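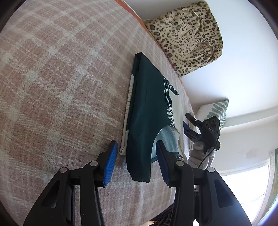

Home | Team | Season | FAQ | Contact

Cadness Robotics Club - Frequently Asked Questions

Last updated March 23, 2025

What is the club working on this year?

Cloth. The project is called Bunting and its goal is a two-arm robot that can fold a garment placed on a bed or table. Students record folding by hand with a pair of grippers, clean up the recordings, and train a model on them. The arm work starts after the recordings pass review.

Who can join?

Any enrolled student. There is no programming requirement. New members start with recording and labeling, and most move to software or hardware in their second term. Intake is in September. Students who ask later in the year go on a waiting list.

Do I need to buy anything?

No. Grippers, gloves and cables are signed out from the club cabinet. You need a laptop with 2 free USB ports. Tablets do not work with the recording software.

Can I record at home?

Yes, after two supervised sessions. A bed, a sofa or a table is fine. Different blankets and different light are useful to us, so do not try to make your room look like the lab. Get permission from anyone else who lives there, and put away mail, photos and anything with a name on it.

What clothes should I use?

Your own, clean and dry. T-shirts and sweatshirts first. Printed shirts are welcome. Avoid the following until the second round:
- anything with a zipper
- socks (tracked as a separate task)
- sheer fabric
- anything you would mind snagging

How do I hold the grippers?

One in each hand, with the fingers pointing at the work. Keep your own fingers off the pads. Close on a single layer or on the whole stack, depending on the step. The usual beginner fault is catching the blanket along with the hem. If that happens, open, back off and try again without stopping the recording. Recovered mistakes are kept. Trials where the garment leaves the bed are not.

How many recordings do you have?

The current count is 1,658 trials. Of these, 698 have been reviewed and 391 of the reviewed trials are marked for training. The rest of the reviewed set failed on framing, dropped data or the wrong start position.

Why do so many fail review?

Mostly start position. Each trial has to begin with both grippers open and clear of the fabric, held still while the software sets its zero. People rush this. Framing is second: if your forearm crosses in front of the garment for most of a fold, the trial is hard to use.

My cable keeps pulling. What should I do?

Route it behind your wrist and leave slack on the bed side. Do not tape it to the gripper body. If the connector feels loose, stop and bring the unit in. Ott Vanags handles repairs and keeps the spare pads.

Do you compete?

Yes, at the Gedari student meet, in the household tasks class. Each team gets a garment it has not seen and a fixed time to fold it. Scoring covers the outline of the fold, the layers and the time used - in that order. Last season we entered the Grostetti open as well. We are skipping it this year.

Does this count for course credit?

It can. Rūta Urbonaitė signs off on credit hours and needs a written plan before you start. Hours recorded without a plan cannot be added later.

Who owns the recordings?

The club holds them. You can ask for your own trials to be removed until the training set is locked for the season. After that they stay in that version and are left out of the next one.

We use cookies to remember your settings on this site. By continuing to browse you accept our cookie policy. Accept | Decline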